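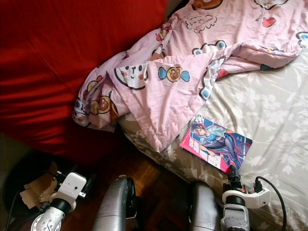
Bed task, home setting. Right arm at the sheet, close to the corner of the paperback.

Progress report: good practice rules for home robots, bedroom tasks
Prepared by Radka Lazarević for Beverley Lightfoot, Humberg
Period ending November

Where we are

You asked for a draft code of practice that a small team could follow when it puts a two-armed robot to work in somebody's bedroom. We have a draft. It has 82 rules in it, and I think that is too many. I have written this report on the assumption that you would sooner hear that now than after printing.

The starting point was the Nultura checklist, which Mervyn Cheetham adapted from his years in warehouse work. It is tidy and well meant. It also assumes a flat surface, fixed lighting and objects that someone has put on a list beforehand. A bed has none of these. Bedding folds over itself, a book gets left on the sheet, and a rule that says "clear the work surface of loose items" asks the operator to do half the robot's job before it starts.

What we changed

Rule 14 used to require a clear zone on all sides of each gripper. We tried to write it for bed work and could not do it without banning bed work. Bradley Wragg's replacement says that anything that is not bedding must be named by the operator before the arms move, and that the arms go to slow speed when either gripper is close to a named item. I am fairly comfortable with this. I am less comfortable with the word "close," which Bradley wants to set at 100 millimeters and Reece Clegg wants to leave to the operator. We have put Bradley's figure in the draft with a note.

Cables now have their own section. The old text said only that they should be "managed," and I have yet to meet two people who take that to mean the same thing. The new wording covers cables on the robot's arms that can reach the bed, and cables on the floor, and it asks for a check of both before each run. Cardboard and other scrap on the floor comes under the same check.

Personal belongings were missing from the checklist altogether. We added five rules. They cover asking before anything is moved, putting it back, and what to do about items with a printed cover or a soft surface that a hard plastic finger could mark.
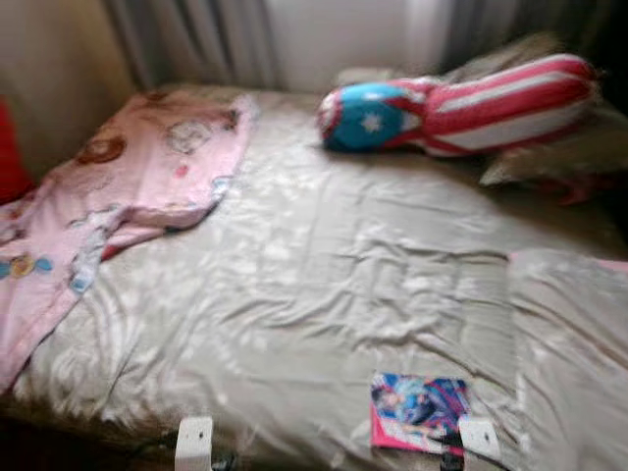

Both gripper fingers at the near side of the bed, card on the sheet, striped plush toy on the pillow.

The rule on image quality is the one I trust least. It says a run should pause when the head camera view is "not clear enough to work from." A blurred view like the one here would seem to meet that test, yet a person can still pick out the blanket, the toy and the card without trouble. Whether the robot can is a separate question, and the rule does not say who decides. Reece has asked Pearce for wording used elsewhere. I would not expect much from it.

What we cannot claim

We have no evidence yet that following the rules makes anything safer. The Fusumel training pack says that it will, on the strength of a form operators fill in themselves, and I have asked for that sentence to come out. A completed form shows that somebody completed a form.

Money and time

We have spent about 400 hours, mostly on drafting and far too little on watching operators use the draft. I would like to turn that around next period — no new rules, and a real attempt to cut the ones we have. Mervyn disagrees and would rather finish the kitchen section first. His note is attached.

Decisions needed from you

Whether the distance in rule 14 stays as a fixed figure.
Whether we may drop any rule that no operator can explain back to us in plain words.
Whether the kitchen section waits.

A reply by Friday would let Bradley book the next sessions.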